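Counter-service café fit-out

Counter-service café fit-out is the branch of interior design concerned with small premises in which customers order, pay and collect at a single counter. It covers layout, surface finishes, lighting, services and fixed furniture, and is usually treated apart from restaurant design, where food is brought to the table.

Layout

The plan is normally divided into a public side and a working side, with the counter as the boundary. In units below 600 square feet the queue and the collection point often share one run of counter. Larger units separate the two. The Solero café in Fluvthorpe, designed by Laine Luik and opened in April 2019, has a floor area of 1,104 square feet and places collection on a return at right angles to the till. A later scheme by the same designer, for a corner unit of 1,175 square feet in Plestach, uses a straight counter with till and collection at opposite ends.
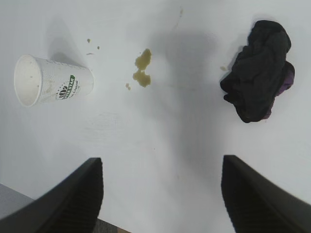
Table and counter tops are chosen for resistance to staining, heat and abrasion. Common materials are solid surface, compact laminate, sealed timber and stone. Pale tops reflect light into deep rooms but show marks readily; even a small yellowish-brown spill stands out on a flat white top, as it does near the paper cup lying on its side. Dark tops hide such marks and tend to show dust and scratches. Edges are rounded or chamfered to limit chipping, and joints are kept away from sinks.

Services

Water, drainage and power are fixed before the counter is built. Xolani Matlala's handbook on small premises recommends an access panel at least 6 inches clear of any pipe joint, and a separate circuit for the espresso machine. Extraction is needed only where food is cooked on site.

See also

Shopfitting
Jankauskaitė counter system
Takeaway kiosk

Last revised 2020-01-07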